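Horkberg textile bank scheme to widen collections from September

Horkberg's household textile collection will be extended to the whole of the town from September, after a trial in the Jandport district brought in more clothing than the sorting depot had been set up to handle. The town council approved the change at its Friday meeting.

Residents in the extended area will receive one reusable sack per household. Full sacks are to be left at the kerb by 7 am on the day of the paper and card collection, every second week. An empty sack will be left in exchange. Flats with shared bin stores will be given a lockable textile bank instead, to be emptied on the same cycle.

The trial covered 900 households in Jandport and ran over the winter and spring. The council had planned for one van per round. By the third month a second van was in use on most rounds, and material was being held overnight at the Tanui Road depot before it could be sorted.

According to the report put before the council, the largest single category by weight was knitwear, followed by bed linen and towels. Coats and jackets made up a smaller share but took longer to check, as pockets have to be emptied and zips tested by hand. Footwear was accepted throughout the trial and will continue to be, provided that pairs are tied together.
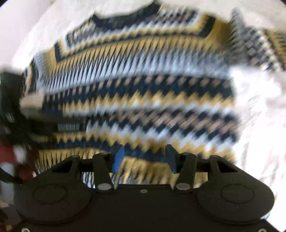 Sorting is carried out in two stages. At the first, items are separated into those fit to be worn again, those fit only for fibre recovery, and those that must be thrown away. At the second, wearable items are graded by type, size and condition. The first stage takes a few seconds per item for an experienced sorter. The second is slower, and the report identifies it as the point at which the backlog formed.

Knitted garments cause particular difficulty. Fibre content decides where a garment can be sent, and care labels are often missing or too faded to read. Pure wool can be pulled back into fibre and respun. Wool and acrylic blends have fewer outlets and are mostly used for padding and insulation. A garment with no label is checked with a handheld scanner, which gives a reading for the main fibre but is less dependable where several yarns have been used in the same piece.

Moisture is the other main cause of loss. A damp item sealed in a sack will affect the rest of the contents within days, and mildewed material cannot be recovered by either route. The sacks used in the trial had a drawstring neck which let in rain when they were left out overnight. The new sacks will have a folded top with a strap. Residents are asked to put out dry items only and to avoid leaving sacks at the kerb the evening before.

The council has agreed to lease a further unit beside the existing depot, adding 400 square metres of covered floor. Hustton, the contractor that runs the present site, will operate both units under a variation to its current agreement. The variation provides for 13 additional sorting posts, of which most will be assigned to second-stage grading. Recruitment is to begin over the summer.

Wearable items will go first to charity shops within the district, which may collect twice a week from the depot's loading bay. Stock not taken up within a set period will be sold in bulk to licensed dealers. Income from bulk sales is to be set against the cost of collection. The council does not expect the service to cover its own costs during the first contract period.

Councillors asked whether the scheme would reduce donations made directly to shops. The report states that shop managers in Jandport noticed little change in the amount handed in over the counter, although the quality of those donations was said to have improved slightly. The figures were not collected in a consistent way, and a common recording form will be issued before the wider service starts.

The following items will not be accepted: duvets and pillows, carpets and rugs, clothing stained with oil or paint, and electrically heated garments. Heated garments should be taken to the small appliances container at the recycling centre. Single socks and torn clothing are accepted for fibre recovery if they are clean. Buttons and zips should be left in place.

The existing textile banks in the Horkberg market car park and at the railway station will stay in use until the new rounds are established. Their future will be considered in a review, which is to be completed within 18 months of the start of the service.

Sacks and a printed calendar will be delivered to each address in the weeks before the first collection. Households that have not received a sack by the time of their first round may pick one up at the town hall enquiry desk, open from 9 am to 4 pm on working days. Replacement sacks will be free of charge.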